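The Good Sheets Are for Tuesdays Too, or Any Night You Like

By Dayana Salinas

There is a shelf in every linen cupboard in this country that exists to be looked at. Ours was the second from the top. It held a tablecloth still in its cardboard sleeve, a set of towels too thick to dry anyone, and the wedding bedding, which is red. I don't mean a tasteful brick or a rust. I mean red, the colour of a fire engine that has had good news.

For years I treated that shelf as a small museum with no visitors. Meanwhile we slept under a grey doona cover so thin in the middle you could read through it, and dried ourselves on towels my sister had retired from her dog. I am told this is called looking after your things.

The argument for saving the good stuff is that it will stay good. I'd like to put the case that it won't. Elastic perishes whether you use it or not. So does your enthusiasm. I pulled out a pair of Emora pillowcases in March, bought for guests who have never materialised, and they had gone yellow along the folds in a neat grid, like an old map. They had been spared every indignity except the cupboard.

So the red set went on the bed, and it has stayed in the rotation ever since. It is plush, it is warm, and it congratulates you. You can be sorting the washing in your oldest trackpants with your hair in a clip, and the bed will go on wishing you well in two languages.

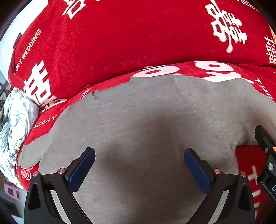

People have views about this. A colleague told me wedding bedding should be kept for anniversaries, which works out at one night in 365 and seems a poor return on a double-happiness character that size. My aunt thinks it's unlucky to fold laundry on it. I asked her where one is supposed to fold laundry, given that the couch is for sitting on and the dining table is for mail. She is still considering her reply.

I fold on the bed for the same reason everyone does: it's flat, it's at a reasonable height, and if I don't finish, I can't go to sleep. A grey jumper looks better against crimson than it ever did against our old cover, where it could go missing for a week. Visibility is an underrated quality in manchester. The catalogues will sell you a Hinojosa sheet in 48 shades of oatmeal and not one in which you could find a sock.

There are costs, I admit. Anything pale has to be kept well away on wash day, and plush collects lint with real ambition. The first time we hung it out, the neighbours over the back fence called out their congratulations, and I was halfway through explaining before I decided to just say thank you.

The tablecloth is next. I've taken it out of its sleeve and we've had toast on it twice. There's already a spot of Vegemite near one corner, and the second shelf now holds the vacuum bags.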